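Menley Two-Arm Packing Cell: Frequently Asked Questions

Search this site Enter keywords Go

Print this page E-mail this page

These answers are for people who set up, run and look after the Menley cell at Plutstead. They cover the arms, the grippers, the finger pads and the table. Wiring and controller faults are handled on the Driltunico support pages.

What does work at the cell look like?

Picking and box handling first, then two close views of gripper fingers with green pads.
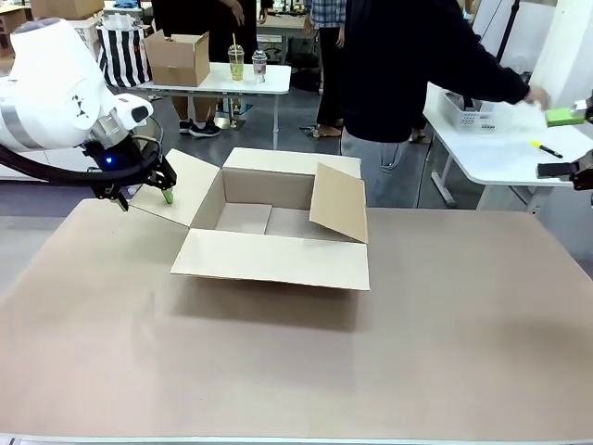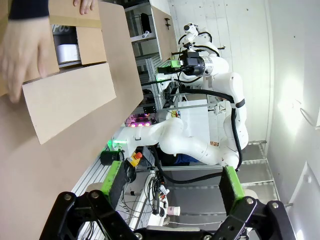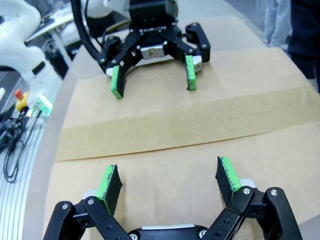
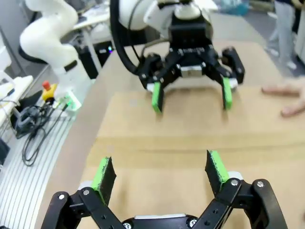 How do I start the cell at the beginning of a shift?

Check that the table is clear and that both grippers are open. Release the emergency stop by turning the red cap, then switch on the controller and wait for the arms to report ready. Send both arms to the home position at low speed. Stay outside the reach of the arms until they have stopped. If an arm does not reach home, press the stop, clear whatever is in the way and start again from the controller screen.

What should the indicator light on the gripper show?

The meaning of each color is set in the controller and can differ between cells. Look it up on the label inside the controller door before you rely on it. Do not treat any color as permission to put your hands between the fingers. Press the emergency stop first.

How often should the finger pads be inspected?

At the start of every shift, and again after 100 box cycles. Open the gripper fully and look at the face and both long edges of each pad. Rough, speckled edges are normal wear and do not call for a change by themselves. Change the pad if:

- a piece is missing from the gripping face
- the rubber has lifted away from the backing
- the pad can be moved with a fingertip
- small parts turn in the grip when the arm accelerates

Can I change only one pad?

No. Change both pads on a gripper together. A new pad against a worn one closes off center, and small round parts will be pushed to one side. You do not have to change the pads on the other arm at the same time, but write down which arm was done.

How do I change the pads?

1. Open the gripper and press the emergency stop.
2. Support the pad with one hand and take out its screws from the back.
3. Wipe the mounting face with a dry cloth. Do not use solvent.
4. Fit the new pad with the green side facing the other finger.
5. Put in all the screws by hand before tightening any of them.
6. Release the stop, close the gripper slowly with nothing in it and check that the pads meet along their full length.

If they meet at one end only, loosen the screws, square up the pad and try again. Do not bend the links to make it fit.

The linkage bolts have come loose. Can I tighten them?

You can snug them up with a hand driver. Stop when the head seats. A bolt that is too tight makes the finger stiff, and the gripper then reports a part when it is empty. If the same bolt comes loose twice in one week, the thread is probably worn and the link should be replaced. The spare link kit from Moges is part number 184.

How should the cable on the arm be routed?

Leave a loop beside the gripper large enough for the last joint to turn all the way in both directions. Tie the cable to the arm, never to the gripper body. After any cable work, run the arm through its full range at low speed and watch the loop. It must not catch on a box flap or pass between the fingers.

Does the table need a covering?

It will run without one. Paper gives the camera a more even background and is cheap to replace. Pull it flat and tape it down. A seam that lifts can be picked up by the fingers, so press the tape down again whenever you change jobs. If you lay a cardboard sheet on the table, set the lower height limit again before running. The thickness of the sheet is enough to make a fingertip touch down early.

How should boxes be placed?

Fold all the top flaps outward and set the box where both arms can reach into it. Flaps that spring back can be creased a second time by hand. A flap standing partly upright is acceptable if it is outside the path of the gripper. Stop the arms before you move a box or reach into one.

The two grippers come too close together. What should I check?

Check the base position of each arm first. If either base has been moved or its bolts loosened, the shared zone has to be taught again. The steps are in section 29 of the setup manual. Keep the speed at its lowest setting until both arms have completed a full job without stopping.

Where should the emergency stop be?

Within reach of the person loading the table, on a surface that does not move. Keep cables off the cap. Test it at the start of every shift by pressing it while one arm is moving slowly. If the arm does not stop at once, take the cell out of use and report it.

When is the full service done?

Every June. Joint covers come off, cables are checked end to end and both grippers are taken apart and cleaned. Pads are replaced then whatever their condition.

Last revised November 29, 2018

Contact Menley Support | Copyright Menley. All rights reserved. | Back to top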